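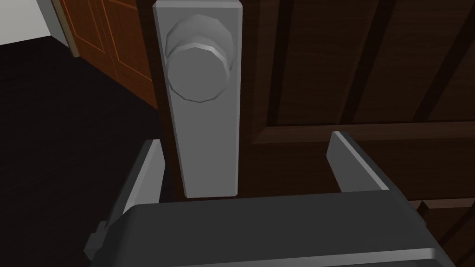
上周末我基本都在仿真里教机械臂开门,手里捏着一个二手的三维鼠标,从下午拧到半夜,手腕现在还酸着呢。开门这个任务我拖了好久,之前一直在玩抓方块、叠杯子那一类桌面上的小东西,门这种又大又会转的家伙总觉得麻烦,不想碰。这次挑的场景里是一扇深棕色的木门,银灰色的圆把手装在一块竖长的面板上,两根手指张得很开,把手就在中间的空当里。我最喜欢从这种姿势开始录,左右都有余量,往前送的时候心里不慌。把手的模型做得很糙,边上一棱一棱的都看得见,可是真操作起来谁还顾得上看这个,眼睛全盯着手指尖了!

先交代一下我用的这一套东西。遥操作的程序是我自己拿 Python 拼的,项目名叫 Pavance(别问什么意思,当时随手敲的,后来懒得改),负责把三维鼠标的六个自由度换算成末端的位移和旋转,再发给仿真器。录下来的轨迹存到另一个小工具里,叫 Kolov,回放、裁剪、打标签都在那边弄。两个都写得挺乱,注释里还有骂自己的话,暂时不打算放出来,等哪天收拾干净了再说。

开门这件事,人做起来完全不过脑子,一旦要隔着一个控制器去做,每一步都变得好具体。手伸过去,要多高?夹住之后往哪边拧?拧的时候手腕是绕着把手的轴转,还是绕着自己的轴转?这两根轴只要没对齐,手指就会在把手上蹭,蹭着蹭着就滑脱了。我头一个晚上录的轨迹差不多全毁在这里。画面上看着明明夹得好好的,一拧,夹爪歪到一边去,把手纹丝不动,气得我去厨房吃了半盒饼干。

后来我把控制改了一下,加了个按键,按住的时候锁掉平移,只留绕前进方向的那一个旋转。这下好多了,拧就是拧,不会一边拧一边往旁边漂。代价是左手得一直搭在键盘上,拧完松开,再切回平移去拉门。刚开始老是忘记松,门拉不动,我还以为是铰链的阻尼设太大,跑去翻了半天参数文件……结果手指还死死按在空格上。

拉门比拧把手还烦。门是绕着铰链走弧线的,你手上推的却是直线,得一边往后退一边往侧面让,还要跟着门的角度慢慢转手腕。我试过一口气拉开,动作漂亮是漂亮,可是录出来的轨迹每条都不太一样,有的弯得早,有的弯得晚。拿这种数据去训,学出来的策略就爱在半路上犹豫,前后抖来抖去,像是几个我在脑子里吵架。现在我的习惯是先拉开一条缝,停一小下,再走后面的弧线。这个停顿我会尽量保持得短一点,停太久也不行,策略会学着在那里发呆,有一版就是这样,拉开一条缝就不动了,我盯着屏幕等了好一会儿,它也等了好一会儿。

说到数量,我最后留下来的演示是 200 条,把手的高度和门的位置每次都随机挪一点。听着挺多,其中最累的是头几十条,手熟了以后就快了,放着播客能一直录下去。每条最长给 17 秒,超时自动丢掉,省得我自己心软。以前我总觉得“这条后半段还不错嘛,留着吧”,留来留去数据里全是磨磨蹭蹭的开头,训出来的东西也磨磨蹭蹭的。

还有一个坑是视角。我一开始开的是远处的第三人称镜头,门、地面、整条手臂全看得清,很舒服,可是对不准,前后差多少完全靠猜。换成贴着夹爪往前看的近景以后,把手在两根手指之间偏左偏右一目了然,命中率一下子上来了。坏处是看不到手肘在干嘛,有两回手肘顶到了关节极限我都不知道,还在那儿使劲推鼠标。最后的办法很土,主屏放近景,旁边开个小窗口放远景,余光扫着。脖子有点累,能用。

训练我用的还是很普通的行为克隆,跑在 Gritimdale 那边租的机器上(一个小机房,便宜,半夜偶尔断线,断了自己爬起来重连)。训到 3000 步的时候我忍不住先拿出来试了一把,手伸过去的动作已经很像我了,连我习惯性地先往下沉一点再抬起来的小毛病都学去了,看得我有点不好意思。拧把手那一下还不行,力道总差一截。再往后训会好一些,不过把手一挪到偏高的位置,它就容易从下面擦过去。我翻了翻数据,果然偏高的演示特别少,大概是我录到高处嫌别扭,失败了就重置,超时的又都给丢了,剩下的自然全是顺手的高度。这个锅得我自己背。

有朋友在上一篇底下留言问,为什么不直接写个脚本去开门,仿真里把手的位置都是已知的嘛。当然可以写,我也写过一版,开得又快又稳。可是我想要的是以后能搬到真家伙上的那种东西,到时候可没人给我报坐标。再说了,自己一条一条录过以后,看到策略出错时我大致能猜到是哪里教歪了,这种感觉写脚本的时候没有过。

接下来想换一种把手试试,长条形往下压的那种,论坛里一个叫 Thakur 的模型包里正好有,我已经下载好了,碰撞体看着有点问题,得先修。压下去的动作应该比拧简单,手指也不用夹那么紧,但它会往回弹,松早了就前功尽弃。偏高的那些演示也得补,估计又是一个泡在椅子上的周末。对了,如果谁有好用的三维鼠标底座推荐,麻烦在评论里说一声,我现在这个一使劲就在桌上滑,底下垫的还是一块擦碗布。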